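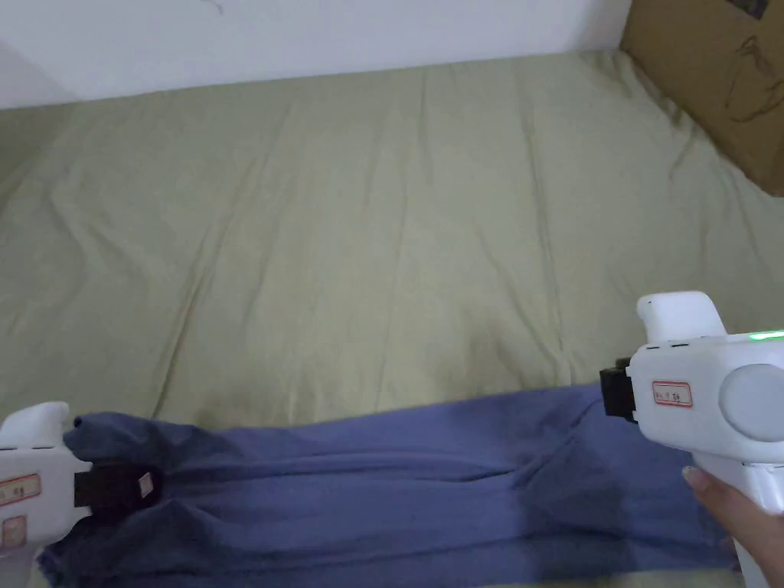
Teaching by demonstration (cloth handling)

Teaching by demonstration is a way of giving a robot a new task by doing the task while the movements are recorded. The person may move the robot's own arm, steer it from a distance, or work with hand-held grippers and no arm at all. The recordings are later used to train a control program. Cloth is a common subject because it changes shape each time it is picked up, and written rules for folding it tend to be long and fail often.

Hand-held grippers

A hand-held gripper has a handle and a pair of jaws or fingers. Two are normally used for cloth, one in each hand. Holding a shirt or towel by opposite ends lets the demonstrator stretch it, lift it clear of the bed and lay it down again. The grip point matters. A pinch close to the edge leaves more of the cloth flat, while a deep pinch gathers a bunch that has to be smoothed out afterwards.

A camera on the gripper looks out past the fingers, usually through a very wide lens. Straight edges such as a headboard or the side of a mattress come out curved, and objects well to the side of the work stay in view. A second camera at head height gives a plainer picture of both tools together.

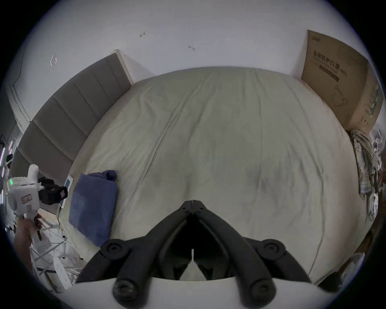 Zinash Bogale has argued that the gripper view alone is enough for single folds, and that the head view earns its place only when the two hands have to meet or pass the cloth between them. The Clusirden trials used both. Their published set contains 221 demonstrations of folding and spreading, made on beds and tables in furnished rooms.

Beds are harder than tables for this work. The surface gives under the fingers, and the sheet can be pinched along with the cloth. Fast movement also blurs the fingers in the wrist picture, sometimes at the moment they close.

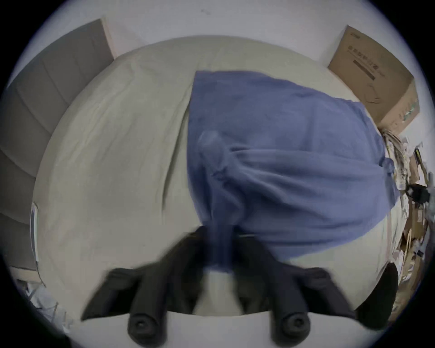 Remote control

In remote control, also called teleoperation, the demonstrator moves a pair of controllers and the robot's arms follow. VR controllers are often chosen for the purpose. Every recorded movement is one the arm can make, which cannot be said of a gripper carried freely by hand. The work is slower, and the operator has little or no sense of how hard the cloth is being pulled. In the Prilance method the same operator records with hand-held grippers first and repeats the harder folds by remote control.

Rooms and clutter

Recordings are made in bare test rooms and in lived-in ones. Boxes, cables, bags and spare clothing near the work give the program more to tell apart. Zane Kuusk recommends leaving such things where they are between takes and changing the room only between sessions.

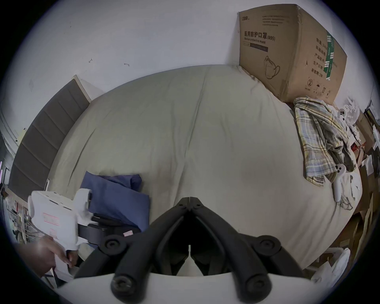 Oltik Reference, Household Robotics Desk

See also: kinaesthetic teaching; imitation learning; grasping of soft objects; Jankauskaitė fold test.

Article last revised 2026-01-13. The section on remote control was shortened in this revision, and material on force feedback now has its own entry.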